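Two thousand four hundred and seventy-four, and my wrists know it

February 6, 2020

So the number on the counter this morning is 2474, and I have been grinning at it over my toast like an idiot. When I started this in September I had a pair of hand-held grippers, a laptop with a fan like a hairdryer and a vague feeling that picking things up by proxy would be fun. It is fun! It is also very hard on the forearms, and I've learnt more about how I tidy a room in the last few months than in my whole life before.

For anyone who has wandered in from the bread posts (hello, the rye is coming, I promise): I'm one of the people collecting examples for Clutik, a small project that wants a learning system to pick up household clutter by watching lots and lots of people do it. No joystick, no code on my side. I hold the grippers, I do the job, the camera on the gripper keeps everything it sees, and each go gets saved as one example. Then I do it again with the stuff in a different place. And again.

My share of the plan is split into tasks. The big one is bins, with 1639 examples so far, and the rest is a mix of folding, drawers and what the task sheet calls "surface clearing", meaning tables. I never thought I'd have a favourite but it is bins by a mile. A bin sounds like the simplest target in the house. Big hole, drop thing in, done. Then you try it with two fingers a side and no feeling in any of them, and you notice how much your own hand was doing without asking you.

Take light boxes. An empty carton weighs nothing, so the pads only need to kiss it, but if you come in at a slant it spins away. Tissue is the opposite, it clings, and you have to open wide and wait a moment. Anything smooth and rounded I now take slightly below the middle. I didn't decide that, my hands worked it out some time around example 400 and I only spotted it when I watched the playback.
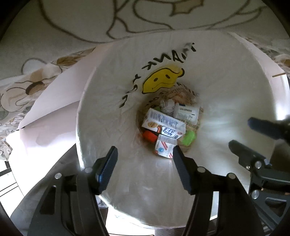 Florêncio Neves wrote in the comments under my last post that I ought to be worrying less about neat drops and more about variety, that he would swap a hundred tidy examples for ten in which the bag has slumped and the rubbish is all odd shapes, and did I ever record the ones I fluff?

Florêncio, yes, and I've been chewing on it all week. At the start I threw the fluffs away. If I dropped something on the floor I'd stop, delete, start over, and I was rather proud of how clean my folder looked. Then the Clutik lot sent round a note asking us to keep going after a miss: pick it up from wherever it landed and finish the job, all in one recording. Their reasoning was that a system which has only ever watched perfect drops has no idea what to do after a bad one. Put like that it's obvious, and I felt a bit sick about the deleted ones. I went back through the recycle folder and managed to rescue 41 of them. The others had gone for good.

On the variety point I'm completely with him, and I've got much bolder. My rules at the moment:

Change something every time, even if it's only which way I'm standing.
Move the bin after every ten goes.
Never empty the bin between goes just to make it look nice. A half-full bag behaves differently from a fresh one.
Printed bags as well as plain ones. Crinkly ones as well as soft ones.
Swap the leading hand. I'm hopeless with my left and the left-handed examples are slow, but slow is allowed.

That last one caused a debate on the group call. The collectors over in Tunville record everything at a steady pace, almost like a dance, and their playback is lovely to watch. Mine looks like somebody defusing a bomb. The answer we got was that both are useful as long as you don't pause halfway to scratch your nose (guilty, three times in one afternoon).

I should say something about the gear too, as a couple of you asked. The grippers are the second version. The first version had smooth pads and a squeak, and I dropped a great many things with it. The new pads have some texture to them and what a difference! The clip for the wrist strap is still rubbish. I've replaced mine with one from an old Prorkton camera bag and it hasn't slipped since, so if you're on the same kit, have a rummage in your cupboards.

Lighting is my other obsession. White plastic is a pest, it throws the light straight back at the lens and one side of the bag goes to nothing. I used to draw the curtains. Now I leave them alone for half the session and draw them for the other half, on the grounds that real kitchens and bedrooms have windows in them and the system may as well find out early.

Next up is a block of 549 examples that all start with the clutter spread over cloth: bedspreads, towels, whatever's about. Cloth is sneaky. The finger pads catch it, it comes up with the thing you wanted, and suddenly you're dragging half the bed towards the bin. I did a few practice goes last night and laughed out loud at one of them. I kept it, Florêncio, you'll be pleased to hear.

The Pritchard group have offered to run a first training round on everything we've sent in so far, mine included, and we should get some clips back to look at. I can't wait. If it picks up a tissue by opening wide and waiting a moment, I shall be telling strangers on the bus.

Rye bread post at the weekend, if I can still knead.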